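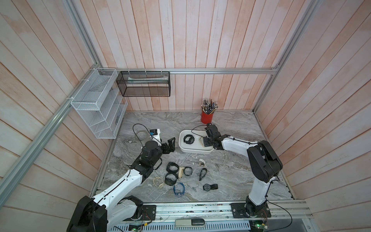 How long does it take to teach a two-armed setup to sort watches into a tray? For me it was most of June, working evenings, and the bulk of that went into demonstrations.

I drive the arms by remote control, one hand for each. The recorder saves the joint positions and the camera views together, and each run gets a label when I stop. The software is Lencho, which I picked over Rilteck when the Rilteck installer failed on my machine for the second time. A good evening is 17 runs. After that my wrists get sloppy and the recordings do too.

Straps are the hard part. A watch with its band curled up gives you a nice tall loop to grab, but the fingers have to come down on either side of it and close slowly – if I rush, the case swings and I end up chasing it. I threw out 15 early runs for that.

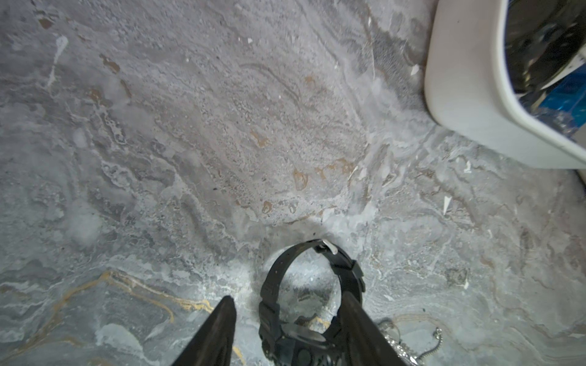

Kedir Woldemariam wrote in after my last post to say I should keep some of the bad runs, as long as they end in a recovery. His policy on the Irberg arm never learned to try again after a miss until he fed it a few misses.

I think he's right, so I've started saving those under their own label. If I fumble a strap, back off and come in again, it stays in the set.

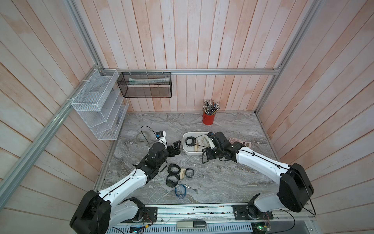 The other change is that I now move one arm at a time for the first part of each run. With both going at once I was pausing without noticing, and the model learned the pauses. It would stop over the tray for 2 seconds and then carry on.

I also shuffle everything between runs – before that I had been putting things back more or less where I found them.

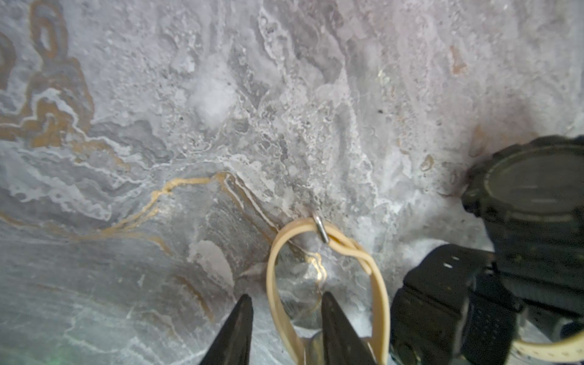
Next I want to compare the Kurner handles with the cheap pair I use now. Same task, same number of runs, new training from scratch for each. I'll post the numbers when I have them.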